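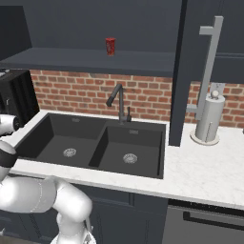
Red cup on the kitchen shelf, brick splashback below.

Wallosley Shared House – Questions We Get Asked

Updated Jun 21, 2024. Please read before emailing, we are a small office and the inbox is full.

How do I apply for a room?
Fill in the form on the Magbanua page, pick a move-in month, send it. We reply in the order they come in. No need to ring as well.

Is there a waiting list?
Yes. Usually shorter after September when the students have settled somewhere. We can't tell you your exact place on it, sorry.

What's the rent and what does it cover?
822 a month. Covers heating, water, broadband, council tax, and cleaning of the hall and stairs. Doesn't cover your own contents insurance or a TV licence for your room. Electric is included up to the fair use limit – see your agreement, page two.

How much notice do I have to give?
60 days, in writing. Email counts. A text doesn't. Telling someone on the stairs doesn't either.

Can I have guests to stay?
Up to three nights in a row. Longer than that, ask first. Guests can't use the laundry fob on their own.

Can I have a pet?
Fish, yes. Anything that walks, no. We do get asked about rabbits alot and it is still no.

What are the kitchen rules?
Washing up is done the same evening, by whoever used it. Long version is in the Okik welcome pack, which most people lose. Don't leave pans to soak overnight, don't pour fat down the plughole, wipe round the taps when you're finished. The sink has two basins, so one for washing and one for rinsing please, and somebody else can still get in to fill a kettle. Worktop is white marble with grey veins – no lemon juice, vinegar or red wine left sitting on it, and no hot pans straight down. Marks like that come out of the deposit.

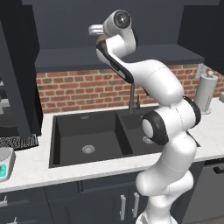

Food storage works by room number. One fridge shelf, one freezer drawer, one cupboard each, labels are inside the doors. Anything unlabelled goes in the bin on clear-out day. Oil, salt and tea bags are shared and anyone can top them up. If you've run out of cupboard, ask the office about a spare. Please don't store bags of shopping on the marble by the sink, it needs to stay clear for people draining their dishes.

When is clear-out day?
Last day of the month. Notice goes up on the board beforehand.

How do I book the laundry?
Sheet by the door. Slots are 39 minutes, which is the quick wash plus time to get your stuff out. Need a longer wash, book two in a row. Not turned up after ten minutes? Next person can have it.

Is there parking?
20 spaces at the back, permit only. No permit, no space, even for unloading – use the bay on the road. Permits run out when your agreement does.

What about bikes?
Rack under the Sedodine building next door, we share it with them. Bring your own lock. Bikes left in the hallway get moved, it's a fire route.

Something's broken, who do I tell?
Repairs form first. Leaks, no heating, or a door that wont lock – ring the out-of-hours number on the back of your key tag, any time. Lightbulbs in your own room are yours to change.

I've lost my key.
Office has spares, weekdays only. There's a charge for a second one. Fobs take a day to set up.

When do I get my deposit back?
Once the room's been checked and the keys are in. Send your bank details with your notice, saves chasing.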